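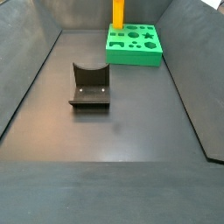 Reading through the replies to last week's thread, and one of them has stayed with me all morning: isn't walking just the thing you do when you've given up on real exercise? I've been turning that over since breakfast, and I think it deserves a proper answer, so settle in, because I do go on a bit.

First, I understand where that comes from! I thought the same for most of my adult life. Exercise was something with a locker room attached. If I didn't come home with a red face and sore legs, I didn't count it, and since I hardly ever came home with a red face and sore legs, you can guess how much exercise I was getting.

Then in March the gym closed, like everybody's gym closed, and all I had left was my front door and a pair of shoes that were really meant for gardening.

The first walk was 40 minutes and I was bored for most of it, I'll admit. I went down Dekby Street, around the back of the school, and home again by the same route because I hadn't planned anything better. My hips ached that evening. My hips! From walking! That told me something about how I'd been spending my days.

So I started writing it down. I don't own one of those watches, but I do have an old spiral notebook, and every time I come in I put down how long I was out and one thing I noticed. Some days the thing I noticed is only "windy."

After a week or so I wanted a bit more out of it, and I found the hill. If you know Ploltodcombe at all you'll know the one I mean, the long pull up past the water tower that looks like nothing from a car. On foot it is a different animal. I stopped twice the first time and pretended to look at the view – there isn't one until you get to the top.

People ask me how fast they should go. I'm not a trainer and I wouldn't want anybody to take me for one, but the thing that works for me is talking. If I could chat easily on the phone, that's my easy pace. If I could get out a sentence but would need a breath before the next one, that's my brisk pace. I try to have a good stretch of the second kind in the middle and the first kind at both ends.

If you have a heart condition, or bad knees, or you've been sitting for a long while, please call your doctor's office before you go charging up any hills. Mine was happy to talk it through over the phone and I was glad I'd asked.

Now, food, because somebody always wants to know. I have not changed much. I eat my oatmeal and I eat my toast, and I still have something sweet after supper. What's different is the afternoon. I used to get up from my desk around three and stand in front of the pantry, and these days I go out instead, and by the time I'm home it's close enough to supper that I can wait.

(I did try bringing a snack along. Trail mix, a whole pocketful of it. I ate it all before I reached the corner, so that was the end of that.)

Shoes! I went on in the gardening pair for far too long and got a blister on my left heel the size of a dime. I finally ordered proper walking shoes, the Tromis ones, half a size up from my usual, and they've been very comfortable. No, they don't pay me, and I'm sure plenty of others are just as good. Do go half a size up if your feet swell the way mine do.

Socks matter too. I'd say spend the money on the socks if you can only do one.

I know some of you are stuck inside or on a busy street with no sidewalk. When it poured on Monday I did the stairs and the hallway with the radio on, up and down, for 20 songs' worth of who knows what. I felt a little silly and I slept like a log.

As of this morning, 2020-04-16, the notebook says 1,646 minutes. I added it up twice, then once more with a calculator, because I didn't believe it. That's me! The woman who used to drive to the mailbox at the end of the lane!

I'd like to get to 200 minutes every single week through the end of next month. Some weeks I've been over 300 and some I've been well under, and I'd be happier with something steadier. The over-300 weeks left me so tired I skipped two days after.

So, back to the question. I don't feel that I've given up on anything. I get up that hill with one stop now, my hips are quiet, and I'm in a better mood by supper than I have been in years. If you love your weights or your spin bike, wonderful, keep at it, and maybe come for a walk on your day off.

Tomorrow I'm going to try the loop out past the Villa bakery (closed at the moment, so I'll be safe) and I'll let you know if the path is muddy. Tell me where you're walking, and how long it takes you. I read every one of these, even when I'm slow to answer.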